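Library > Household and Domestic Life > Bedding and Linens > Bedspread

We use cookies to remember your settings and to understand how readers use this library. By continuing to browse you accept our use of cookies. Manage preferences

Bedspread

A bedspread is the outermost covering of a bed, placed over the sheets and blankets during the day. It protects the layers beneath it from dust and light, adds some warmth, and gives the bed a finished look. The term is used most often for a single large cloth that hangs close to the floor on the two sides and at the foot, and that is long enough to cover the pillows. In everyday American speech the word is also applied to shorter coverings, including coverlets, light quilts and some comforters.

Terminology

The older English word for the same object is counterpane. It developed from counterpoint, a borrowing from French that referred to a quilted or stitched mattress cover, and its second half was later changed under the influence of pane, in the old sense of a piece of cloth. Counterpane remained the usual term in Britain through the 19th century and survives there among older speakers. Bedspread came into general use in the United States during the same century and had largely replaced the older word by the time mail-order catalogs became common.

A coverlet is a covering that reaches below the top edge of the mattress but does not approach the floor. In the study of textiles the word has a narrower meaning, and refers to a woven bed covering, often of wool and cotton, made on a hand loom or an early power loom. A throw is smaller than either and is normally laid across the foot of the bed. A duvet, by contrast, is a filled bag with a removable cover and serves as the main source of warmth. In many homes it has taken over the role of both blanket and bedspread.

Early history

In medieval Europe a bed with its hangings was often among the most valuable possessions of a wealthy household, and the cover was listed separately in wills and inventories. The Grullari roll, a household inventory dated 1303, names 9 covers for beds and gives the cloth and lining of each. Two of them are recorded as lined with fur and set aside for winter. The remaining entries are for wool, and one carries a note that it had been cut down from a wall hanging. Reuse of this kind was common, as heavy cloth was costly and was seldom thrown away while any part of it remained sound.

Poorer households used plain blankets or rough cloth, and in many cases the garments worn during the day were spread over the bed at night. A separate covering kept mainly for display became common in middling homes only when the price of cloth fell.

Painted and printed cottons from India reached European buyers in large numbers in the 17th century. The palampore, a single panel commonly showing a flowering tree within a border, was made for this trade and was used both as a bed cover and as a hanging. European printers copied its designs, and versions of the flowering tree can still be found in printed bedding.

Woven and tufted bedspreads

During the 18th century, weavers in the north of England developed a heavy white cotton cloth with a raised pattern resembling hand quilting. It was sold as Marseilles quilting, after the French city known for fine stitched work, and it was exported to North America throughout the following century. The cloth was woven in two or more layers, with an extra thread between them to fill out the design.

In the United States, wool and cotton coverlets were woven both at home and by professional weavers. The arrival of the Jacquard attachment in the 1820s made curved and pictorial patterns practical, and many weavers placed the name of the customer and the year in a corner block. These signed pieces are an important source for local historians, as they often record weavers who left few other traces.

Tufted bedspreads, widely known as chenille or candlewick spreads, became an important product of northwestern Georgia around the start of the 20th century. Thick cotton yarn was stitched through plain sheeting and clipped, and the cloth was then washed in hot water so that it shrank around the tufts and held them in place. The work was at first done by hand in farm homes. Finished spreads were hung on lines beside the highway, where passing drivers could buy them. Machines took over much of the work in the 1930s, and the same methods were later applied to the making of carpets.

Materials and construction

Cotton is the most common fiber in modern bedspreads, either alone or blended with polyester. Cotton is comfortable and washes well but wrinkles easily and may shrink. Polyester keeps its shape and dries quickly. Linen, wool and silk are used in smaller amounts. Wool is found chiefly in heavy winter covers, and silk in decorative pieces that are not expected to be washed often.

The main types of construction are flat woven, quilted, tufted, and knitted or crocheted. Flat woven spreads are the lightest. Quilted spreads hold a thin filling between two layers of cloth – the stitching keeps the filling from shifting and also forms the pattern. Matelassé is woven to look quilted and normally contains no loose filling.

Wide bedspreads were traditionally joined from narrow loom widths. A full panel is placed down the center, with a narrower panel on each side, so that no seam runs along the middle of the bed. Modern looms can produce cloth wide enough to avoid seams altogether, although the older arrangement is still followed in home sewing.

Sizes and fit

The size of a bedspread depends on the width and length of the mattress, its depth, and its height from the floor. The distance from the top edge of the mattress to the lower hem is known as the drop. A full drop ends just above the floor. A shorter drop may be combined with a bed skirt, which hides the base of the bed. Additional length is allowed at the head if the cloth is to be tucked under and folded back over the pillows.

Mattresses have become deeper since the late 20th century, and older bedspreads may not hang as intended on a modern bed. Fitted bedspreads have shaped or pleated corners and must match the mattress closely. Throw-style bedspreads have no shaping and allow greater freedom, but the cloth at the foot corners may rest on the floor unless it is rounded or split.

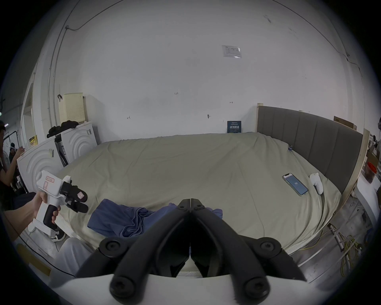 Use in bed making

The bedspread is the last piece to be placed when a bed is made. The sheets and blankets are first pulled smooth and tucked in. The spread is then laid out from the foot toward the head and adjusted until the hem is level on both sides. Two people working on opposite sides can do this more quickly, and the practice is usual in training for hotel and hospital work. Where one person works alone, it is customary to finish one side completely before moving to the other.

Housekeeping manuals of the early 20th century gave detailed rules on the subject. The Utlow course in domestic work, taught in evening classes, divided bed making into 7 steps and assigned the last 2 of them to the spread and the pillows. Students were instructed to remove the bedspread each night and fold it along the same lines, a habit that prevented creases but in time weakened the cloth at the folds.

Hotels long used heavy quilted bedspreads that were washed less often than the sheets. From the 1990s many chains changed to white duvet covers or to a top sheet laid over the blanket, both of which can be laundered between guests. A narrow strip of colored cloth across the foot of the bed, called a bed scarf or bed runner, is often all that remains of the earlier arrangement.

Care and preservation

Most cotton and polyester bedspreads may be washed by machine, provided that the machine is large enough for the cloth to move freely. Tufted spreads are shaken while damp to raise the pile. Quilted spreads dry slowly and should be turned during drying. Wool and silk pieces are usually dry cleaned.

Historic bedspreads require greater care. Light causes dyes to fade and fibers to weaken, and the damage cannot be reversed. Museums therefore show large textiles for limited periods and at low light levels. In storage they are rolled around a wide tube or folded with padding of acid-free tissue, and the folds are moved at regular intervals. The textile historian Carmela Peñalver, in her survey of the Trivari collection, found that wear was heaviest along old fold lines and at the upper edge, where the cloth had been handled every day. Her recommendation that large pieces be rolled was adopted when the Kanagaratnam bequest was added to the same store.

See also

Bed skirt
Blanket
Coverlet
Duvet
Palampore
Quilting

Entry last reviewed 5/29/24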